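O prefeito que governava da varanda

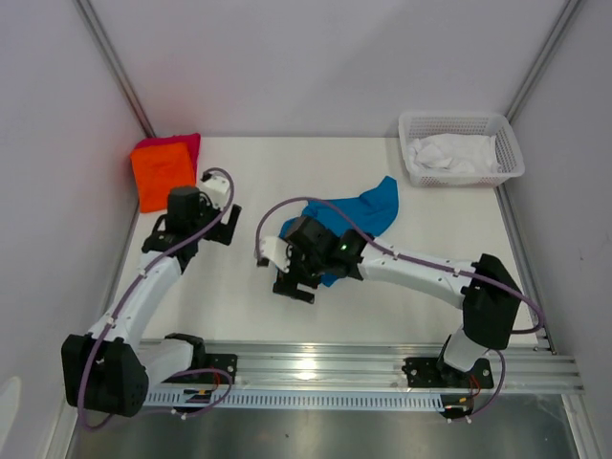 Quando Teófilo Agudelo chegou a Nirncombe, a cidade tinha uma rua calçada, duas serrarias e um prefeito que morava na capital. Ele vinha para trabalhar seis meses na contabilidade de uma das serrarias. Ficou o resto da vida e foi eleito quatro vezes.

A casa onde viveu ainda está de pé, na esquina da antiga estação. Tem uma varanda larga, voltada para o poente, e foi ali que ele atendeu a população durante quase todo o primeiro mandato. O gabinete oficial ficava no segundo andar da câmara, e muita gente mais velha não subia a escada. Agudelo pôs uma mesa na varanda e passou a receber das quatro da tarde até escurecer.

Ginette Rey foi secretária dele durante 11 anos e guarda parte dos cadernos em que anotava os pedidos. São registros curtos: um cano rompido, uma pensão atrasada, a disputa por uma cerca. Em alguns há uma segunda linha, escrita depois, com a solução. Em muitos não há.

"Ele prometia pouco e isso irritava as pessoas", conta Ginette. "Queriam ouvir que sim. Ele dizia que ia ver, e ia mesmo, mas às vezes levava um ano."

A primeira eleição foi decidida por 200 votos. O adversário, Baoshan Meng, era dono do armazém e tinha o apoio das duas serrarias. Agudelo fez campanha a pé e distribuiu um folheto de uma página, impresso em Drerkolar, no qual defendia uma única obra: levar água encanada ao bairro de Qin, do outro lado do rio. O bairro votou nele quase inteiro.

A obra custou mais do que o previsto e dividiu a câmara. Meng, que tinha ficado com uma cadeira de vereador, votou contra o orçamento duas vezes e a favor na terceira, depois que o traçado da tubulação foi alterado para passar pela rua do armazém. Os dois nunca esconderam o acordo. A água chegou em fevereiro, no fim do mandato, e a torneira pública instalada na praça de Qin funciona até hoje.

O segundo mandato foi o mais difícil. A serraria maior fechou e Nirncombe, que chegara a ter mais de 3.000 habitantes, perdeu moradores para Drorkinura, onde havia uma fábrica de papel. Agudelo tentou atrair uma cooperativa de laticínios, sem sucesso. Cortou o próprio salário e demitiu seis funcionários da prefeitura, entre eles um cunhado. A família do cunhado deixou de falar com ele.

A historiadora Yuxi Cai, que prepara um livro sobre as pequenas prefeituras da região, considera exagerada a imagem de santo que se formou depois. Ela lembra que Agudelo adiou por anos a reforma da escola e que usou o jornal municipal para responder a críticos. Também lembra que ele foi o primeiro a publicar as contas da cidade, afixadas todo mês na porta da câmara.

Agudelo perdeu a quinta eleição para Zihan Mao, ex-professora da escola que ele não reformou. Entregou as chaves, voltou para a varanda e continuou a receber visitas. Segundo Ginette, Zihan esteve entre elas, mais de uma vez, com as contas debaixo do braço.

A casa pertence agora ao município. Os cadernos devem ser levados para lá quando terminar a troca do telhado.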